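Hundier 300 Travel Pack

Carry-on backpack, panel-loading, 321 series fabric

Overview

The Hundier 300 is a soft-sided travel backpack sized for cabin use on short flights and rail trips. It opens flat along three sides like a suitcase and carries on two padded shoulder straps with a removable hip belt. The 300 replaces the earlier top-loading model and shares its frame sheet, buckles and strap hardware, so spare parts are interchangeable between the two.

Airline size limits differ by carrier and by fare type. Check the allowance printed on your booking before you travel. A pack filled past its compression straps will measure deeper than the listed size.

Specifications

Model: Hundier 300
Color: Firnov gray or black
Outer fabric: Plidoria 321 nylon, coated on the inner face
Lining: plain polyester, light gray
Depth, main compartment: 18 cm with compression straps closed
Laptop sleeve: suspended, against the back panel
Carry: shoulder straps, top handle, side handle
Hip belt: removable, webbing with foam wings
Closure: two-way coil zippers, lockable pulls on main compartment
Country of final assembly: see sewn label

Main compartment

The main compartment is a single open space with two internal compression straps. A zippered mesh panel covers the inside of the lid and holds flat items such as shirts or documents. There are no fixed dividers. Ko packing cubes in the medium size fit side by side across the width, and the small cube fits in the space left at the top.

Front pocket and food pocket

The front pocket has an organizer with a key clip, two pen slots and a sleeve for a passport. Below it is a separate food pocket with a wipe-clean lining. It is intended for snacks, fruit and a folded lunch bag, and is not insulated. Soft fruit should go in last, above anything heavy. Many countries restrict fresh fruit at the border — finish it or declare it before arrival.

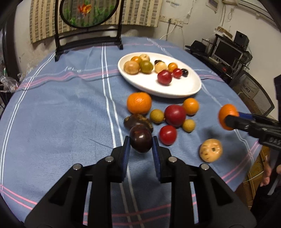
Dark-skinned fruit on a blue tablecloth.

Side pockets are stretch woven and take a bottle of standard diameter. The left pocket has a small drain hole in the base. The right does not, and should be left open to dry after rain.

Harness and fit

The back panel comes in one length. Load the pack before adjusting it. Loosen all straps, close the hip belt over the hip bones, then tighten the shoulder straps until they lie flat. The sternum strap slides on a rail and can be moved without tools.

To remove the hip belt, open the two hook-and-loop tabs behind the lumbar pad and pull the belt out sideways. Both shoulder straps tuck behind the same pad when the pack is checked as hold baggage.
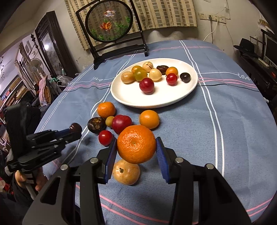 Weather resistance

The fabric coating sheds light rain. The zippers and seams are not sealed, and water will enter in a heavy downpour. A rain cover is sold separately and stores in the base pocket. The cover must be taken off before the pack goes on a baggage belt, where loose elastic can catch.

Durability testing

Main zippers are cycled 2,000 times under load on sample packs from each production run. Handles are tested separately. Scuffing of the lower corners is normal wear and is not covered by the warranty.

Care

Empty all pockets and shake out grit. Hand wash in lukewarm water with mild soap, then rinse. Do not machine wash, bleach or tumble dry. Hang open, out of direct sun. The food pocket can be wiped with a damp cloth between trips. Dry it fully before closing the zipper.

Availability

Black is in stock. Firnov gray ships from September. Orders containing both colors are held until complete unless split shipping is selected at checkout.

Included: pack, hip belt, one spare zipper pull
Not included: packing cubes, rain cover, lock

Page updated 3 August 2020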